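Toy building bricks

Toy building bricks are small blocks made to join to one another, so that a child (or a grown-up, and there are plenty of those) can put together a house, a boat or something with no name at all, then pull it apart and begin again. They belong to the larger family of construction toys, along with plain wooden blocks, metal strip sets and rod-and-hub kits, and in many homes they are the one toy that gets passed down from the oldest child to the youngest and then, after some years in the attic, to the grandchildren.

How they hold together

Most bricks carry round studs on top and are hollow underneath. When one brick is pushed down on another, the studs press against the walls or tubes inside, and friction does the rest. The fit has to be snug enough for a tower to survive being carried across the living room, and still easy enough for small hands to undo. Makers call this grip the "clutch," and collectors can talk about it for a whole evening if you let them.

Sizes are given by counting the studs along each side, so a two-by-two brick is square and has four studs. Curved, sloped and arched shapes came along to round off roofs and the noses of trucks, and many people who grew up with only the square kind still feel that these are a bit of a luxury.

Sets and loose bricks

Bricks are sold in boxed sets with printed steps or in bulk. The Tiletti starter box, a modest one by today's standards, held 56 pieces, while the larger Kisov town set ran to 146 and came with a folded street map that nearly always went missing first. Adanech Admasu, whose handbook Bricks at the Kitchen Table is fondly quoted among hobbyists, advised families to buy loose bricks in just a few colors to start with, as a child with 100 bricks in three colors will often build more freely than one with a handful of every shade.

Sorting

Sooner or later every collection has to be sorted. Some people go by color, which looks lovely on a shelf, and others by shape, which makes it much quicker to find the piece you want. Trays with dividers are popular for smaller parts, and larger bricks do perfectly well in a bin.

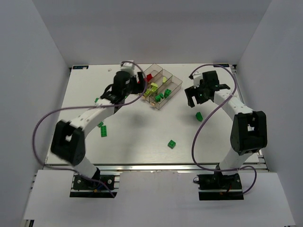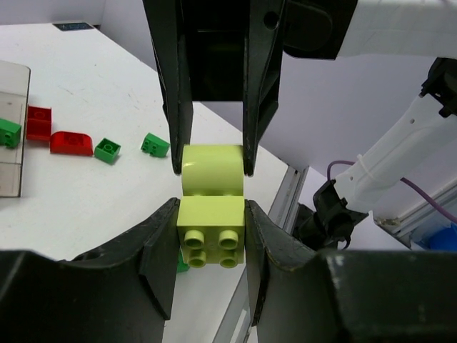
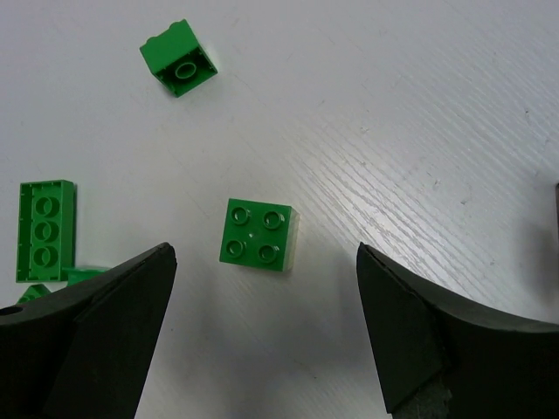 Care and cleaning

Plastic bricks can be washed by hand in lukewarm water with a little dish soap, then spread on a towel overnight. Strong sunlight may yellow the white ones over the years, and very hot water can warp them enough to spoil the grip. Bricks with stickers or moving parts are better wiped with a damp cloth.

See also: Construction toys; Wooden blocks; Bowen interlocking tiles

Page last edited 3/18/25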